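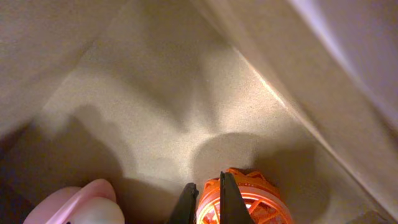

Recording examples for a picking task with two arms

Ott Juška
November 28, 2024
6 min read

Before you record a single example, put the wrist camera picture on your screen and look at it for a while, because the learning system will get this same picture and has no other way to see what is near the fingers. In our set-up at Pritham we pay most attention to light. The orange lattice piece between the fingers shines very strongly where the light comes through the plastic, and the cardboard behind it carries large soft shadows. Such shadows change when you turn a lamp or open a curtain, so decide early if you want them in your data or not. We want them, but we write down where the lamp stood.

What you need

- two arms that can be guided by hand or with a leader pair
- one camera on each wrist and one looking at the table from higher up
- a small open box
- a few light toys or plastic pieces of different colours and softness
- a notebook (paper is fine)

Step 1. Write the task in one sentence

Our sentence for the Eglītis set was "put the toys into the box". Everybody who records must read the same sentence. If one person drops the toy from high and another one places it at the bottom, the system will learn something between these two, and it is usually bad.

Step 2. Choose the start positions

Do not begin every example from the same place. We mark 15 positions on a paper plan of the table and go through them in mixed order. Some examples start with the box empty, others with one or two pieces already inside. Leave at least one toy well outside the box, so there is always something to reach for.

Step 3. Check the high camera

Both grippers, the box and every object should be visible. Look for places where an arm hides the thing you want to pick. In the view below, the yellow duck with blue at its neck lies on the far side of the left arm from the box, and it can still be seen completely. I accept a start like this one. If only the feet of the duck were visible, I would move the duck. 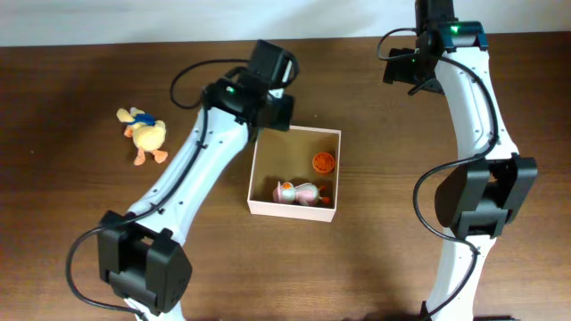 Step 4. Record slowly, but do not stop

Keep one example under 20 seconds. Move at an even speed and close the gripper only when the fingers are on both sides of the object. A long pause in the middle teaches the arm to pause. When you make a mistake, finish the movement if you can and mark the example "poor" in the notebook. We keep those separately.

Step 5. Look at the first ones before you make more

After the first 15 examples, play them back from all cameras. At Wulamthorpe I once recorded 300 examples with a loose wrist camera and had to repeat all of them. It was a long November.

Step 6. How many?

For one box and a few toys, 300 good examples gave us a useful result. For the Dullia task, with more kinds of objects, we went to 1,000. I advise to train once at 300 and see where the arm fails, then record more of exactly these situations.

Questions about the folder names and the notebook template I will answer in the next part.

14 shares
3 comments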